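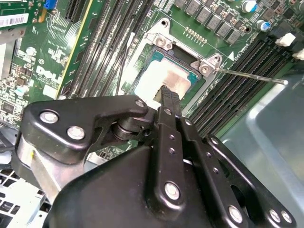
The CPU socket on the Dell board, bracket open.

Saltar thermal paste remover, 100 ml bottle

14 shares | 6 comments

I buy old office boards for parts and most of them come with paste baked onto the processor. Mogens Kragh at Canberg suggested the Saltar remover, so I ordered a bottle in January and have used it on six boards so far.

It goes on with a dropper cap. You put two drops on the heat spreader, wait a minute and wipe. Soft paste lifts on the first pass. The old gray stuff takes two or three, and it can leave a whitish film that needs a second cloth – the label doesn't mention that. I still finish with plain alcohol.

The smell is mild. The cap is the weak point. It drips down the side if you tilt it too far, and you don't want that near an open socket. I now put the drops on the cloth first.

The Cosimis wipes are cheaper and fine for newer machines. For anything that has run for years I'd pay the extra for the Saltar. One bottle should do around 100 processors.

Four out of five.

Related
Cosimis cleaning wipes, short test
Mollel anti-static mat review
Which screwdriver set for old desktops?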